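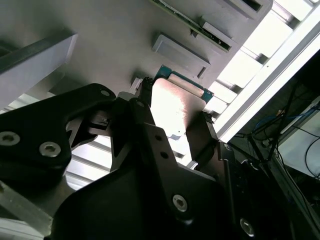 Figure 1. Module with a brushed silver metal plate held at a slot, beside a green circuit board.

Unit 11: Removing and Seating Modules in a Desktop Chassis
Hardware Servicing I, Cordero Technical Center
Revised April 19, 2026

11.1 Scope

These notes cover the handling of plug-in modules and the cabling around them in a standard desktop computer. They replace the June handout. Power supply service is treated in Unit 12 and is not repeated. Bench work is recorded on Clerkbridge form 1508, one form per machine.

11.2 Terms

Chassis: the metal case and everything riveted to it.
Drive cage: the sheet-metal frame that holds the storage drives.
Header: a small group of pins on the motherboard that accepts a cable connector.
Seating: the full insertion of a module or connector, to the depth its maker intended.
Keying: a notch, rib or blocked pin that prevents insertion the wrong way around.

11.3 Preparation

Shut down the operating system, switch off the supply and remove the power cord. Hold the front power button for 2 seconds to drain remaining charge. Lay the machine on its side with the board facing up. Attach the wrist strap to bare metal on the chassis; painted surfaces do not give a reliable ground.

Before any cable is moved, draw the cable layout on the back of form 1508. Record the connector position, the direction of the keying and the path of the cable. Wire color may be noted but is not sufficient by itself, as color use differs between makers.

11.4 Seating a module

Hold the module by its edges. Do not touch the contacts. Match the keying to the slot with the module still clear of it, then bring the two together squarely. Apply even pressure along the outer edge. A module that enters at one end only must be withdrawn completely and started again; rocking it into place can spread the spring contacts inside the slot.

Where a module has a metal plate, pressure goes on the rigid edges and not on the center of the plate. Surface scratches on a plate are cosmetic. Bent contacts, cracked solder and lifted traces are faults, and a module showing any of them is tagged and set aside.

11.5 Cabling between the cage and the board

Drive and front-panel cables commonly share the space between the drive cage and the top edge of the board. Three conditions are checked before the cover goes on:

Cables are clear of fan blades and of the cover.
No cable is pulled tight at its connector.
Ventilation openings in the cage are not blocked by bundled wire.

Flat cables are bent in a wide curve. A sharp fold can break a conductor without marking the outer jacket. Cable ties are closed by hand and trimmed flush.
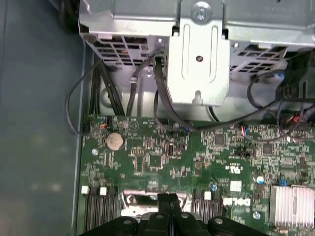
Why are the header cables disconnected before the drive cage is taken out?
The cage can catch a cable as it lifts, and the strain may bend the header pins or pull the connector from its wires.

11.6 Closing up

Compare the finished cabling with the drawing on form 1508. Count the screws back into the chassis from the parts tray. Remove the wrist strap last. The machine is then taken to the test bench in Room 66 and started with the Firnus diagnostic disk. Enter the result on the form, including any error code exactly as displayed.

Reading for the next session: course manual, page 66 onward.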